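Search the archive
Go

November, Friday
Posted by Ritu Joshi

Devendra Mittal wrote:
> We saw the Jedden arm in Savlow wipe down 19 worktops
> and miss 2. Has anyone got one to do a bathroom yet?

Devendra, not to a standard I'd pay for. A worktop is flat. A basin curves, has a tap in the way and a drain in the middle, and people leave things on the rim. At Okham we ran 442 wiping trials on basins, and the arm did well on the flat parts and badly near the drain.
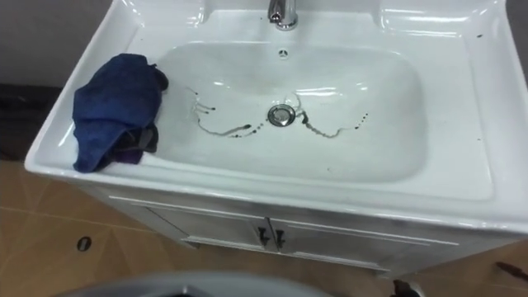
Can a machine clean a whole bathroom without help?
Small parts of the job can be handed over now, but a person still has to clear the surfaces and check the result.

Dark streaks on white glaze are easy enough to find with a camera. Pressing hard enough on a slope is the trouble - the Yusof wrist pushes straight down and slides off. I'd give it 2 more years.

Ritu

Comments

Mawar Setiawan: Same here with pans. Flat bases fine, corners poor.

Urmila Nigam: Which pad were you using on the Yusof?

Kalkidan Tesfamariam: I can do a sink in the time it takes to switch ours on.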